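Review: Skolano Bench Practice Kit for Small-Arm Cells
2022-08-20 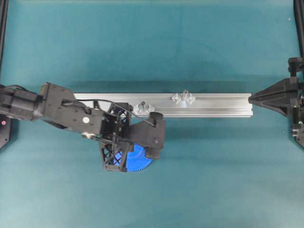 Blue gear at the gripper, two clear parts on the extrusion rail.

The Skolano kit is a 80-page practice manual, a set of 13 laminated check cards and a log template. It covers tabletop arms handling light plastic parts, a class of work that most shop rules treat as an afterthought. We used it from March on one bench and worked through every card at least twice.

The manual is strongest on part presentation. Clear parts must go on a surface with a contrasting edge or a known reference line, and a slotted rail is accepted as that reference. The rule is easy to apply and easy to audit. It also asks for matte cloth under the work and a fresh lighting check after any change to the bench. Card 4 covers this in five lines.

Cable routing gets two cards. Slack is to be checked at both ends of travel with the gripper open and then closed, at the lowest speed setting. The tie spacing table is sensible, although it assumes a heavier cable than most small grippers use.

Fingers are treated less well. The manual assumes a matched pair throughout. Users running one lattice finger and one solid finger will have to write their own grip check, and the template has no field for recording a different finger on each side. Driltix handles this better in its free checklist.

The section on fixed hardware near the work area requires a marked keep-out zone for anything tapered or pointed. No minimum clearance is given for fixtures set close to the end of a rail. Avram prints a figure for each arm size, and Skolano should do the same.

The log template holds 800 entries per file. Past that point it slows down, and the export drops the operator column. Version 2 is supposed to fix the export. We have not tested it.

Compared with the Gritia set, the wording is shorter and the cards are easier to read at arm's length. Gritia has the better index.

Recommended for benches with matched fingers and one or two fixtures. Others should budget time for writing extra cards.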